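**Bemstead, 15/12/2019**

# Wainwright opens furnished rooms for short lets in Bemstead

Wainwright has today opened 15 furnished rooms at Gukness House, in the centre of Bemstead. The rooms are meant for people who come to the town for work or study and do not wish to buy furniture for a short stay.

Each guest receives a bed with a quilted mattress and a small set of cleaning things, including a dustpan and a hand brush. Crumbs and small bits of wrapping collect easily in the stitching of a quilted surface, and a soft brush takes them out well before the sheets go on.

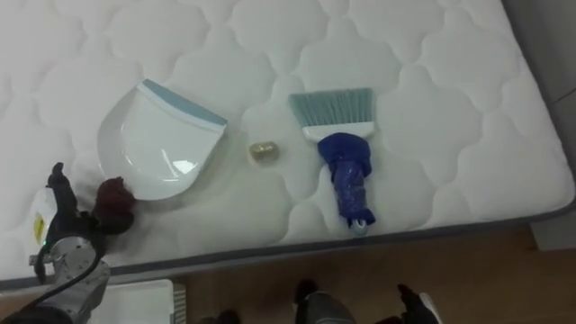 The rent is 273 pounds per week, with heating and water included. Bed linen can be hired separately, or guests may bring their own – the house guide gives the mattress sizes.

Washing is done on site, so guests need not carry their laundry through the town. The guide also asks them to wipe the mattress with a clean cloth at the end of the stay.
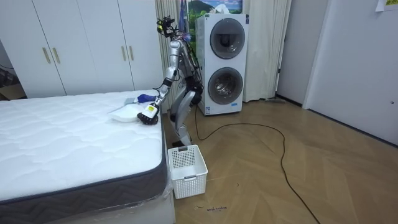 *Mattress with a zigzag side border, white laundry basket and stacked washer-dryer on herringbone flooring.*

Wainwright plans to open a second house in Humstead, where it has taken a building of 1021 square metres. Bookings for Gukness House are accepted from today at the Wainwright office in Bemstead.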